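Ziltow Home Help – Furniture, Surfaces & Small Repairs

Print this page | E-mail this page

White tabletop with a thin wood edge – how do I keep it from getting marked up?

Posted by Katia, Monday, 7:40 p.m.

I have a white work table, the kind with a smooth white top and a thin strip of light wood running along the edge. It's a Mandska, bought used, and I don't have the papers for it. I use it for sorting, gluing and small assembly jobs, and I keep a small wood board with a darker border on it to work on.

Two problems. First, the white top gets gray scuffs where I slide things across it. Soap and water takes off most of them but not all. Second, the wood strip is getting dull in one spot where my forearms rest, and I'm afraid that whatever I use on the white part will run into the seam and lift the strip.

I've been told to use a melamine sponge, and I've also been told never to use one. I don't know if the top is laminate or painted. Is there a way to tell without wrecking it? And should I put something under the board, or is it fine sitting straight on the table?

I'd like to keep the table as it is. I don't want to cover the whole thing with a mat.

Filed under: tables, scuffs, wood trim

jafarzadeh50
Monday, 8:15 p.m.

Magic sponge. Works on everything in my house. Just don't press hard.

mandska_owner_19
Monday, 9:02 p.m.

I'd hold off on the sponge until you know what the top is. A melamine sponge is a very fine abrasive. On a hard laminate a light pass usually does no harm, but on paint it will leave a dull patch, and on a white top you see that patch every time the light comes in from the side.

To find out what you have, go underneath. Look at the edge of the top from below, or at any hole where a leg bolt or cable goes through. Laminate shows up as a thin separate layer, often with a dark line at the cut. Paint has no layer to speak of and tends to wrap over the corner a little. If you still can't tell, dampen a cotton swab with rubbing alcohol and touch it to the underside for a few seconds, provided the underside has the same finish. If white comes off on the swab, it's paint.

For the scuffs, in this order:

A white pencil eraser, the soft kind. Rub lightly and brush off the crumbs. This took care of nearly all of mine.

Baking soda and a few drops of water, on a fingertip, only on laminate. Wipe it off with a damp cloth and then a dry one.

If a mark is still there after that, it is probably a scratch and you won't get it out by cleaning.

Put the cleaner on the cloth and keep the bottle away from the table. Stop half an inch short of the wood and do that last bit with a cloth you've wrung out as hard as you can. Wipe along the seam, never across it. Water sitting in the seam is what lifts the strip.

As for the board, mine sits straight on the white top and it's the same sort of arrangement you describe, light wood in the middle and an orange-brown border around it.

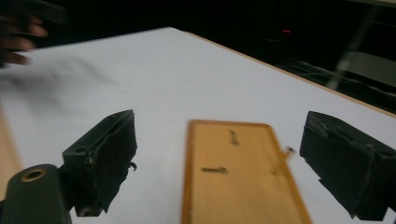
I wouldn't leave it bare underneath if you slide it around. Turn the board over and feel along the border. If it's rough, go over it with 220 grit paper, wipe off the dust, and stick a small felt pad at each corner. Felt picks up grit, so check the pads every month or so and replace them when they look gray or flat. Lift the board when you move it anyway. A single grain of sand under a pad will draw a line right across the top.

I don't know your glue, so I can't say if it will come off the white surface once it sets. Catch it while it's soft. I keep a damp rag within reach and that has been enough.

Katia
Tried the eraser on three of the scuffs and two are gone. I'll look underneath for the other one. Thanks – that helps a lot.

workbench1529
9:50 p.m.

Agree with most of the above. For the dull spot on the wood strip, try a little clear paste wax on a soft cloth. Leave it ten minutes and buff. Mask the white part with painter's tape first and pull the tape off slowly, back on itself. If the finish has worn through to bare wood, wax won't do much and you'd be looking at a thin coat of wipe-on varnish. Don't use furniture oil, it creeps into the seam.

Back to top | Contact Ziltow Home Help | © Ziltow. Posts belong to the people who wrote them.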